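Cuaderno de taller, encuadernación y papel
Lunes 27 de julio

Engrudo de almidón, tanda nueva. Por fin tengo una receta que me deja contenta y quiero dejarla escrita antes de que se me mezclen las proporciones en la cabeza, que ya me pasó en junio con la de metilcelulosa y todavía me da rabia.

Parto del almidón de trigo de Fankhauser, el del saco pequeño. 78 gramos en 325 mililitros de agua destilada, en remojo toda la noche con un paño encima. Por la mañana el almidón está asentado en el fondo como cemento (despegarlo con la espátula de silicona, con la de metal se raya el cazo). Se remueve hasta que no se note arenilla y al fuego más bajo que dé el hornillo. Sin parar de remover, y cuando digo sin parar es sin contestar al teléfono.

Pasa de leche a crema y de crema a una cosa traslúcida, brillante, que se queda colgando de la cuchara. ¡Qué maravilla ese momento! Lo he hecho no sé cuántas veces y me sigue gustando igual. Desde que cambia de aspecto le doy 19 minutos más. Con menos tiempo me quedaba un engrudo que al día siguiente soltaba agua por los bordes y pegaba a medias.

Después, reposo hasta que esté frío del todo y tres pasadas por el tamiz de crin. La primera cuesta, la segunda va sola, la tercera parece que no hace nada, pero la diferencia al extender con la brocha se nota muchísimo. Guardado en el bote de cristal, con el dedo de agua encima, en la nevera de abajo. El que lo abra, que tire el agua y no la mezcle, por favor.

Pruebas de adherencia. Corté tiras del papel japonés fino y del grueso y las pegué sobre retales del papel de trapo que sobró de los cuadernos de Trudport. Tres diluciones: tal cual, a partes iguales con agua, y muy suelta, casi como leche desnatada. Secado entre fieltros y secantes, bajo peso.

La espesa, para lomos y poco más. En papel fino tira al secar y hace una onda feísima.
La de partes iguales, perfecta para injertos y para las guardas. Se puede recolocar la pieza durante un rato largo sin que el papel sufra.
La suelta me ha sorprendido. Para laminar con el japonés fino es una delicia, desaparece, y el papel sigue doblando como si no llevara nada encima. Probar con los cuadernillos del registro de Urov, que tienen los pliegues abiertos y piden justo eso.

El registro de Urov, por cierto: desmontado hasta el cuadernillo 13. El cosido original es a la española sobre tres nervios de piel, y el hilo se deshace al tocarlo. He guardado muestras en sobre. La cola vieja del lomo es animal y muy oscura; con una cataplasma de metilcelulosa cede en un cuarto de hora y sale en virutas largas, preciosas de quitar. Ojo con el cuadernillo siete, que tiene anotaciones al margen en una tinta parda que se mueve con la humedad. Ahí nada de agua. Hice la prueba de la gota en una esquina sin texto y el secante salió manchado enseguida.

Piel para las tapas: la muestra de Homine llegó el viernes. Cabra, curtido vegetal, flor muy bonita y cerrada. Chiflé una esquina y se deja rebajar sin desgarrarse, aunque pide cuchilla recién afilada cada poco. De color va demasiado rojiza para lo que queda del original. Pediría otra muestra más parda antes de decidir, o teñir nosotros, que es más trabajo pero me apetece un montón probarlo con las anilinas que tenemos paradas.

Una cosa que quiero mirar: el cajo. En la maqueta lo saqué a 45 grados y la tapa abre bien, pero el primer cuadernillo se queda un poco tirante. Creo que apreté demasiado la prensa antes de redondear. Repetir con menos presión y el lomo un punto más húmedo.

Pendiente
Afilar las dos chiflas.
Hilo de lino, queda medio carrete del 18/3.
Lavar los fieltros, sin suavizante.
Etiquetar el bote del engrudo con la dilución.
Segunda maqueta, con el cajo más abierto.
Fijativo para la tinta parda: hacer pruebas en papel aparte antes de acercarse al registro.

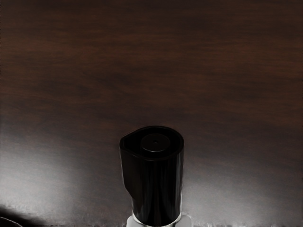

¿Se puede congelar el engrudo que sobra para usarlo más adelante?

Mejor no congelarlo: al descongelarse el almidón suelta el agua, queda grumoso y pierde fuerza. En la nevera, tapado y con su dedo de agua, aguanta una semana, y si huele agrio o le salen motas se tira entero y se cuece otro.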